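Maio - por Sólveig Þórarinsdóttir

Chamado 2,354 - Etiquetas de lote saem em branco, lavandaria Zerkosau

Situação: reaberto

8h10 - Cliente liga. Impressora de etiquetas Bromeck puxa o papel, avança, não imprime nada. Luz verde, sem erro no visor. Parou depois da atualização do Stultora ontem à tarde, dizem eles.

8h25 - Pedi autoteste (botão de avanço premido ao ligar). Autoteste sai bem, preto, legível. Cabeça e fita ok então. O problema está do lado do PC.

8h40 - Acesso remoto. Fila com 158 trabalhos presos, o mais antigo da noite. Limpei a fila, reiniciei o spooler. Etiqueta de teste pelo Windows: imprime. Pelo Stultora: branco outra vez.

9h05 - Modelo de etiqueta "toalha cinza dobrada" abre vazio no editor. Os outros modelos abrem mas sem o campo de lote. Parece que a atualização trocou o caminho da pasta de modelos e ele foi buscar os padrão de fábrica.
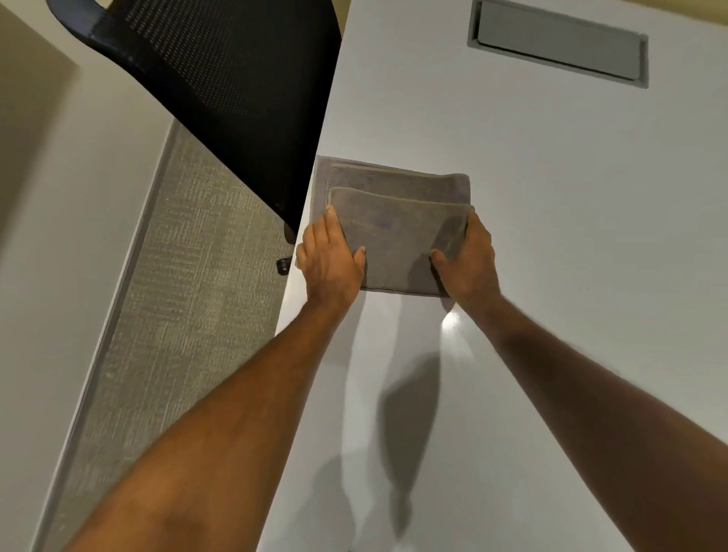

Anexo 1 - toalha cinza, dobra

9h30 - Achei a pasta antiga, está lá tudo, 363 modelos. Apontei o Stultora para lá, reiniciei o serviço. Etiqueta com lote e código de barras, tudo certo. Cliente confirma no balcão. Fechado.

11h50 - Reaberto. Posto 2 continua em branco, o 1 está bom. A configuração é por utilizador e não por máquina, não me lembrei disso de manhã. Mudei também no posto 2.

12h15 - Posto 2 imprime mas desalinhado, uns milimetros para baixo. Calibração do sensor feita, duas vezes. À segunda ficou.

14h00 - Escrevi à Ekström (revenda do Stultora) a perguntar se a próxima atualização volta a mexer no caminho. Sem resposta ainda. Até lá - NÃO atualizar nenhum posto. Avisei a Zerkosau por telefone e por email.

Pendente: cópia da pasta de modelos para o servidor, faço eu amanha antes das 9h.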